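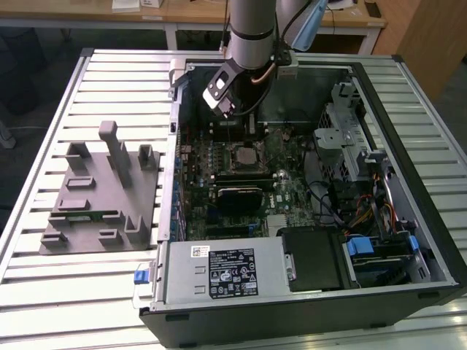
Seridley Strip-Down Tower (second-hand desktop PC for learning on)

£90 without memory
£106 with memory (2 matched sticks, used)
Collection or courier, UK only

Page last updated August 26, 2019

Hello! I'm Sayaka Hamada and I run Seridley more or less on my own, from a unit with too many shelves and not enough sockets. I buy old office computers by the pallet. Most get cleaned up and sold as ordinary working machines, and you'll find those on the other page. The ones on this page are for people who want to take a computer apart and put it back together, as many times as they like, without worrying about the family photos.

I started doing them when a parent asked me for "something broken" for her son to practise on. I sold her one that worked, because a broken one is a rotten thing to learn on. If it won't start at the end, you've no idea whether you did it or whether it was like that already! So every strip-down tower that leaves here has been started up and got as far as its setup screen before I take bits out of it again for packing. I've passed the 400 mark with these now, which I still find a bit mad.

What you get

A full-size tower from an office, with the motherboard, processor and power supply in their places. The cooler comes off for the journey and travels in its own box. You also get the side panel, a mains lead, a little pot of spare screws, a tube of Fuveck paste (the small one, plenty for a good few goes) and my printed notes.

The cases vary in how scuffed they are. I wipe them down and blow the dust out, but I don't polish them or touch up the paint. If you want one that looks smart under a desk, please have a look at the working machines instead, they're nicer.

There's no hard drive and no Windows. You don't need either for what this is meant for, and you can add your own drive later if you decide you'd like to keep it as a proper computer. Plenty of people do. One chap put a drive in his and now uses it for all his model railway plans, and he tells me it's on all day.

The inside of the case

I'm fussy about which towers I choose for this, and it's mostly to do with room for your hands. I like a big case you can lay on its side and work down into, with the cables off in their own corner. I also like the coloured plastic bits on the bigger office machines. On a good many of them the blue parts are the ones you're meant to press, slide or pull, so a beginner can get quite a long way just by going for the blue. Read the notes first all the same, please. Some of those tabs want a firm push in one direction and will sulk if you try the other.

Start with the expansion card if yours has one, then do the drive cage, and leave the power supply till you're feeling braver. Take it out whole and put it back whole. Never, ever open the power supply itself. There's nothing in there to learn on and it can hurt you even when it's unplugged. I've put that in capitals in the notes.

Processor, socket and memory

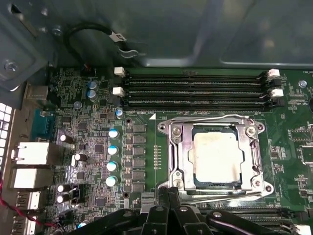
The processor is the part everybody wants to get to, and it's also the part I get the most nervous emails about. It's fine, go slowly. The metal bracket around the socket holds the chip down with a lever, and the lever takes more effort than you'd expect the first few times. You may well find the lid of the chip looking pale and smudgy like the one in the photo, and that's most likely old paste, so give it a wipe with a lint-free cloth and a drop of isopropyl before you put any fresh on. The four long black slots above it are for memory, empty in the photo as they'll be when the £90 version reaches you. Look just under the lowest one, towards its left-hand end, and you'll see DIMM0_CPU1 printed on the board in tiny white letters. I love that sort of thing. Half of learning your way round a motherboard is learning to read the small print on it, so get a torch and go hunting before you unplug anything.

If you're ordering the £106 version, the memory comes in an anti-static bag, tested in the same tower you're getting. Which slots to use is on the sheet in the bag. The notch only lines up one way round, and the latches should click. If they don't click, take the stick out and look again instead of leaning on it!

Tools

You don't need much. A medium cross-head screwdriver does nearly everything, and I'd always say buy one decent one over a box of forty bad ones. I use a Maruyama with a long shaft and a slightly magnetic tip, and I keep a few in stock if you want one added to your parcel (ask me for the price, it changes whenever I reorder). An Inow wrist strap is on the extras list too. I wear mine, though I'll admit to forgetting it now and then.

Do find yourself a proper flat surface. A kitchen table with an old towel over it is all right for the case, but the towel is hopeless for screws, they go straight into the loops. I have ice cube trays for mine. One compartment per step, in order, and then you just work backwards.

The notes

They're stapled A4, my own drawings, and they go from taking off the side panel to lifting out the motherboard. There's a page on paste (less than you think), a page on what the different plugs are called, and a page at the back headed "It won't start", which covers the things people ring me about. Check the plug near the processor first. It's nearly always the plug near the processor.

I rewrote them this August after a long and very kind email from a design and technology teacher who'd been using six of the towers with a lunchtime club. The drive cage drawing is much clearer now. If you've got the old version, send me your address and I'll post you a new set, no charge.

Is it suitable for children?

With a grown-up next to them, yes. Case edges can be sharp, particularly round the back where the card brackets are, and the tower is heavier than it looks. I don't want anyone under twelve lifting one on their own. Thin gardening gloves are handy for the metalwork, then take them off for the board.

Will it run games?

Old ones, perhaps. Please don't buy it for that.

Do I get exactly the one in the photos?

No, you get one chosen in the same way. The makes and layouts change with whatever pallet I've bought. If you'd like to know what you're getting before you pay, email me and I'll send you pictures of the inside of yours. If you're buying several for a group I'll try to match them, but give me a couple of weeks.

What if I break something?

Then you've learnt where the limit is! I keep spares of most things, including the little clips, and I charge postage and not much more for those. Bent socket pins are the one thing I can't really help with, so put the chip straight down, don't slide it, and keep your sleeves out of the way.

Returns and postage

You've got 30 days to send it back if it wasn't working when it reached you. Try it before you take it to bits, please, with the cooler and memory fitted as the notes show, and tell me straight away if anything's off. Couriers are sometimes rough with big boxes, so have a look for dents while the driver's still there if you can. I pack them in reused cardboard and a lot of it. Flatten it and keep it if you think you might sell the tower on, it's hard to find a box that size.

Collection is any afternoon by arrangement. Ring the bell twice, the first one usually gets lost under the air compressor.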